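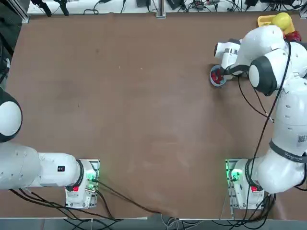 ## 4. Setting Up Your Bevano Countertop Water Softener

Before you open any valves, give yourself a quiet half hour and a clear stretch of counter near the sink. The Bevano isn't a fussy unit, but it does like to be introduced to your plumbing slowly.

1. Close the cold water valve under the sink and open the faucet until it stops running.
2. Screw the inlet hose onto the side marked IN — hand-tight is plenty, and a wrench can crack the collar.

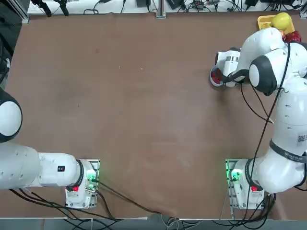 3. Pour 200 grams of softener salt into the top chamber, then close the lid until it clicks.
4. Open the valve a quarter turn and look over both hoses for drips.

> **Caution:** Never use rock salt or ice melt. Either one can clog the screen.

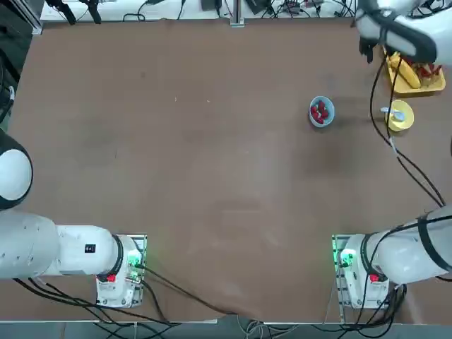

*Written by the Skinenberg Home Products manuals desk, revised in March*

### 4.1 The First Rinse

Let the water run until it comes out clear, which may take a little patience with a new cartridge. Set the hardness dial to match your town's water report. If you can't find one, leave it at 100 and adjust later by taste and by how your kettle looks.
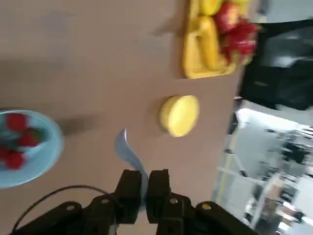
Once the rinse is done, press and hold RESET to start the gallon counter. The light will blink when you reach 2000, and that's your reminder to order a new cartridge (part 2859).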